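What the Arm Costs After You Have Bought the Arm

2023-02-11

Every August, when the budget sheets go around at Pernthorpe, I get the same line to fill in. It says "Equipment" and it has one box next to it. For years I filled in that box the way everyone does, with the price of the machine, and every year by spring I was walking down the hall with my hat in my hand asking for a little more. I have been doing this long enough now that I feel entitled to an opinion, and my opinion is that the box is too small.

Let me tell you how it usually goes, because if you are planning to buy a pair of arms for a shop or a teaching lab you are going to live through it yourself. You see a quote. The quote is for two arms, two grippers and a controller, and the number is a bit frightening but you have been expecting that, so you take a breath and send it upstairs. What the quote leaves out is everything the arms will stand on, plug into, reach for and bump against. The table. The frame under the table. The cables, and then the longer cables when the first ones don't reach. A desk close enough for a person to sit at and keep an eye on things. Tape for the floor. And the stuff, all the ordinary household stuff that the arms are meant to pick up and put somewhere else.

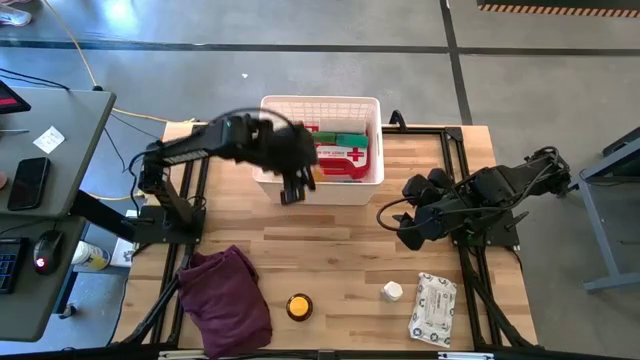
Two arms, one tabletop, and a first aid kit in the basket.

I want to talk about that stuff for a minute, because it is my favorite part and it gets the least respect. A white basket, a purple cloth, a jar with a yellow lid, a packet of wipes. You could walk through any drugstore and come out with most of it in one bag. When I first put "household items, 2000 dollars" in a budget, the reply came back with a question mark so big it took up half the margin. Couldn't I bring some things from home? Well, I could, and I did, and my kitchen drawers have never been the same. But things get scuffed and crushed and dropped, and packaging gets redesigned without anybody asking us, and if you want to run the same job in spring that you ran in fall you need spares of the very same thing. Buy more of each item than seems sensible. Put them in a box, write on the box, and keep that box away from the people who are looking for a bandage.

Now, the table. I have argued with good friends about the table. There is a school of thought, and the folks over at Claltham belong to it, that any old bench will do and the money ought to go into a better arm. I understand the feeling! But an arm is only as steady as whatever it is bolted to, and a bench that wobbles will cost you weeks of scratching your head over a problem you could have fixed with a heavier frame. Metal framing with a wooden top is what I would pick if I were starting over. You can drill it, you can clamp to it, and when you change your mind about where the arms should sit (you will change your mind) you haven't ruined anything dear. We put ours through a phase we called Bite, which was our name for a long stretch of work on gripping, and in that time we moved the mounts more often than I care to admit.

Then there is the gripper question, where I will probably lose a few readers. People tend to shop for arms by reach and by how much weight they can lift, and they treat the fingers as an accessory, like floor mats in a car. I would turn the shopping list upside down. Start with the things you want to handle, set them out on a table in front of you, and ask what kind of fingers could get hold of them. A hard case, a soft cloth and a slippery little jar are three different problems. Once you know what the fingers need to do, you may find that a smaller arm will carry them just fine, and there is your table money.
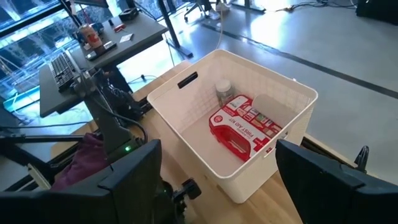 The basket from gripper height, with the kit and a small jar inside.

The small camera down by the fingers is another item I would never again leave for "phase two." Ours was left for phase two once, in a project called Marotance, and phase two turned out to be a year away. A view from overhead tells you where a basket is. A view from down low shows you the wall and the rim and what is standing behind what, and I think you want both from the start. The cameras themselves are a modest line on the sheet. It is the mounting, the wiring and the afternoon spent rerouting a cable around a joint that add up, so please put some hours down for a patient person with a bag of cable ties.

And hours, while we are on the subject, belong in the box too. I now set aside 40 hours of setup time before I let myself plan a single day of real work, and 16 more for putting things right after the first month. When I started doing that, my requests got longer and my spring walks down the hall got rarer. The people upstairs were kinder about it than I had feared. They would much sooner say yes to one honest number in August than be nibbled at all year long, and I can't say I blame them, having been the one doing the nibbling.

If you only have money for part of the list this year, I would buy one arm, the good table, and the full box of stuff. The second arm can come later and will have somewhere decent to stand when it gets there. Ask for the quote on it now all the same, and check what the bolts look like.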